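How Does a Flashlight Work?
Kids' Corner, posted 16 August 2025 by Rekha Garg

Lights out! Power cut, or a tent, or a sock lost way under the bed. What do you grab? A flashlight. Push the switch and there's light. But what happened in there?

Quick answer: electricity went for a run around a loop.

Long answer, keep reading.

The loop

A flashlight has four main jobs going on inside. Something to push the electricity (the battery). Something to carry it (strips of metal or wire). Something to light up (the bulb). And a gate that opens and shuts the path. That's the switch. Put them all together in a ring and you get a circuit. Sounds like circle. Easy to remember.

Gap in the ring? No light. Not even a little gap, as thin as a hair. Electricity in a flashlight can't hop over it.
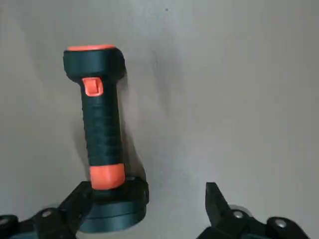 So a switch is really a tiny bridge. Slide it on, bridge goes down, electricity runs across. Slide it off, bridge goes up, everybody stops. Lots of flashlights have the switch in a bright color like orange so you can spot it fast, and it goes near the top of the handle where your thumb is anyway. Try it, pretend to hold one. Where's your thumb? Yep.

What's the wide part for?

The top end is called the head. On most flashlights it's wider than the handle. In there is the bulb, and behind or around the bulb there is usually a shiny cup called a reflector. Light wants to go every which way. The reflector bounces it all forward, out through a clear window called the lens. Now you've got a beam.

Old bulbs had a skinny wire that got so hot it glowed. Lots of the energy went to heat. Newer ones use an LED, a little chip that makes light and stays much cooler. Batteries last longer too.

How bright? Brightness is measured in lumens. A 60 lumen light is nice for reading in a tent. 200 is good for walking the dog. Never shine any of them in somebodys eyes, people or pets.

And the handle?

Batteries often live in there. Two ends, one marked plus and one marked minus. Put them in backward and most flashlights just won't go. The outside is often bumpy or rubbery. Why? Wet hands. Cold hands. Gloves. Smooth things slip, ridges give your fingers something to hold on to.

Some have a wide bottom so they stand up by themselves, light pointing at the ceiling. Great trick, the ceiling spreads the light adn the whole room gets a soft glow.
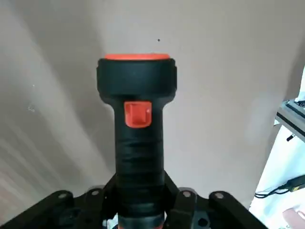

Aarti Uniyal wrote in to say that her class at Widcombe tried the ceiling trick with the blinds down, and a white ceiling worked much better than the dark wood one in the library. She wants to know if a sheet of white paper would help. Yes! White bounces light back, dark colors soak it up. Tape some paper up and try again.

Try this at home

Grab a flashlight, a grown-up and a dark room.

Hold your hand close to the light. Big shadow on the wall. Now move your hand toward the wall. Shadow shrinks.

Next, put a piece of wax paper over the lens. Is the beam sharp or fuzzy now?

Words to know

Circuit: a loop electricity can travel around
Reflector: shiny cup that bounces light forward
Lumen: how we measure how much light comes out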